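Preguntas que me hacéis sobre la avería de la célula de bollería

Me llamo Thandeka Kruger y llevo desde octubre peleándome con dos brazos robot que tienen que meter bollería en una bolsa. El día del fallo lo conté en la lista de correo de Urnby y desde entonces me llegan las mismas dudas una y otra vez, así que las junto en esta página y la voy ampliando cuando puedo (o sea, los jueves, si hay suerte).

¿Qué falló exactamente?

El brazo derecho dejó de hacer caso al límite de fuerza en mitad de una tanda. Bajó a por una pieza, tocó la bandeja y siguió empujando. No se rompió nada gordo, pero yo estaba con la mano a un palmo y el susto me duró toda la tarde. El registro marcaba el error 201, que en nuestro programa quiere decir «lectura de corriente caducada»: el brazo creía que no hacía fuerza porque estaba mirando un dato viejo. ¡Y tan tranquilo, el tío!

¿Cómo es el montaje?

Dos brazos negros sobre un raíl de aluminio, una mesa con dibujo de mármol y paredes de tela gris. Al fondo va la bolsa y al lado la bandeja con los bollos, que es de donde se coge.

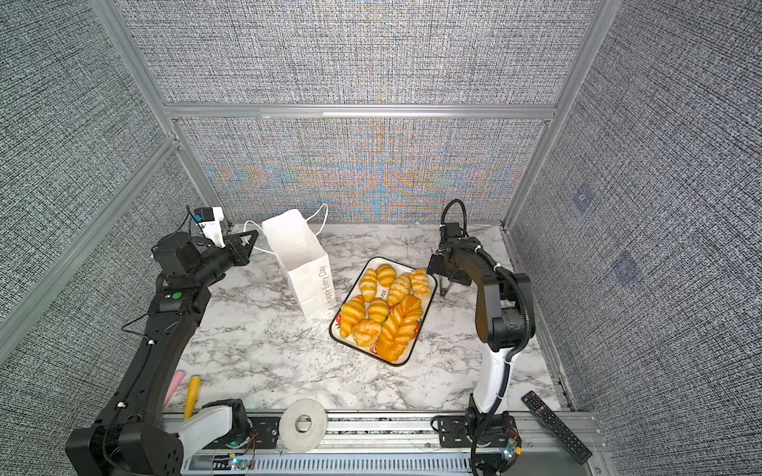
La mesa de trabajo, con la bandeja llena y la bolsa de «Happy Every Day» detrás.

¿Por qué el dato llegaba viejo?

Por un conector que no hacía buen contacto. Cada vez que el brazo se estiraba mucho hacia la izquierda, el cable tiraba un poquito y se perdían mensajes. Con uno o dos perdidos no pasa nada, pero llegamos a perder 5 seguidos y mi código, en lugar de parar, se quedaba con la última lectura buena. Esa parte es culpa mía y la asumo. Kamran Shirazi me lo había avisado en una revisión y yo lo apunté para «más adelante», ya sabéis cómo va eso.

¿No saltó la parada de emergencia?

No, y es lo que más me preguntáis. La seta funciona, pero hay que pulsarla, y yo tardé en reaccionar. La parada automática dependía de la misma lectura de corriente que estaba congelada, con lo cual no tenía forma de enterarse de nada. Ahora hay un vigilante aparte que mira la edad de cada mensaje y corta el movimiento de los dos brazos en cuanto uno se retrasa.

¿Los dos brazos? ¿Si falla solo uno?

Los dos, siempre. Se cruzan por encima de la mesa, y dejar uno en marcha mientras el otro está clavado es buscarse un choque. Abla Azar defendía parar solo el averiado para no perder la tanda, lo discutimos bastante y al final cedió ella (bueno, a medias, todavía me lo recuerda).

¿Cómo lo habéis comprobado?

Repitiendo el ciclo 4000 veces con el cable nuevo, primero sin bollos y después con ellos. También desconectamos el sensor a propósito en los sitios más incómodos: con la pinza bajando, con la pinza encima del plato y con el brazo estirado hacia la izquierda, que es justo la postura que daba guerra.

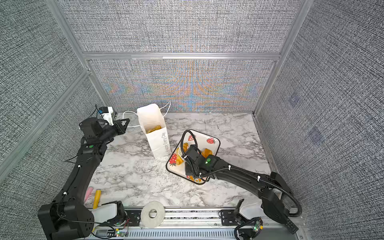 ¿Puedo meter la mano para recolocar una pieza mientras el programa está en pausa?
Mejor deja los brazos sin par y espera a que el panel lo confirme antes de acercarte. La pausa solo detiene la secuencia, los motores siguen activos y una orden pendiente puede ejecutarse al reanudar.

¿Qué hago si me sale el 201 en mi célula?

Pulsa la seta, guarda el registro antes de reiniciar (¡por favor, antes!) y mueve el cable con la mano, con todo apagado, a ver si notas holgura en el conector. Si baila, cámbialo y no le pongas cinta, que nos conocemos. Después instala la versión 2 del vigilante, que es la que compara los relojes de ambos lados. La primera daba falsas alarmas cada dos por tres.

¿Sirve el arreglo para otros controladores?

Sizwe Lekota lo tiene puesto en Tudulville con un controlador Brendura y le va bien, aunque tuvo que subir el tiempo de espera. Con los Asadi no lo he probado. Si alguien se anima, que me mande el registro completo y lo añado a esta página.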